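Hard Water and the Office Kettle

Scale is calcium carbonate, mostly. Water picks it up underground as calcium bicarbonate, carries it through the main without trouble, and gives it up when heated. The bicarbonate breaks down, carbon dioxide leaves, and the solid settles on the hottest surface available. In a kettle that surface is the base plate. In a coffee machine it is the inside of the thermoblock, where you can't get at it with a brush.

A thin layer does little harm. A thick one insulates the element from the water, so the element runs hotter to deliver the same heat, and the thermostat starts cutting out early. Users report this as "the kettle clicks off before it boils." They usually replace the kettle.

The Drultomau building takes its supply from a chalk borehole and has four kitchenettes, one per floor. Before the softener went in, each kettle was descaled on Wednesday morning with citric acid. The dose was two tablespoons to a full kettle, heated to just short of boiling, left to stand, then rinsed twice. Citric acid has a limit worth knowing: in very hot, concentrated solution it can form calcium citrate, a white deposit less soluble than people expect. Warm is enough. Vinegar works too, more slowly, and the smell lingers in the lid seal.

The softener is a Jeveo twin-tank unit on the cold riser. Resin beads hold sodium ions and swap them for calcium and magnesium as the water passes. When the resin is spent, brine flushes it and the exchange runs backward. The meter is set to regenerate every 4000 liters, one tank at a time, so the other stays in service. Salt goes in as tablets. Granular salt bridges in a damp plant room, leaving a hollow under a crust, and the unit then regenerates with plain water.

One tap per floor was left on the unsoftened line for drinking. This is common practice and also settles the taste argument, which in Drultomau had run since February.

Jug filters are a different case. Most use a weak acid resin with carbon and reduce temporary hardness only. The cartridge loses capacity well before the flow slows, so a flow check proves nothing. Test strips do. Dip, wait, compare against the card in daylight.
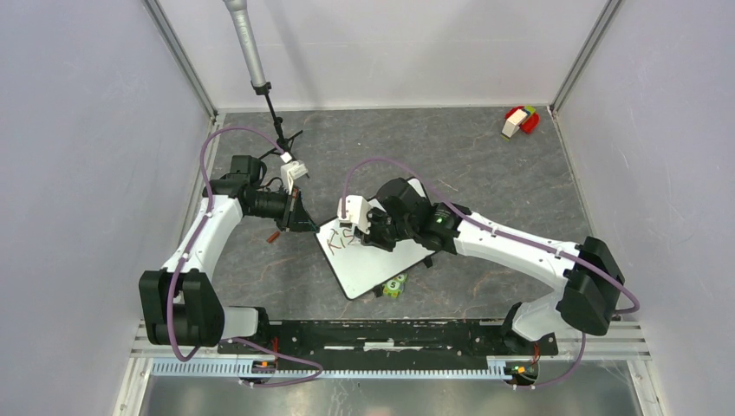 Strips should be kept in their tube with the cap on, as humidity will spoil the pads. Test the softened line after the meter has passed half its cycle, and again just before regeneration. If the second reading climbs, shorten the cycle before adding more salt.

COMMENTS (3)

illes_b: We had the salt bridge problem for a whole winter. Broke it up with a broom handle. Tablets ever since.

kettle5: Does the citric acid dose change for a glass kettle?

Plantroom: Same dose. You'll just see the scale sooner.

Get the newsletter. Enter your email to receive new features. We use cookies to remember your settings. Accept / Manage

© Alteo Magazine | Contact the editors | Back to top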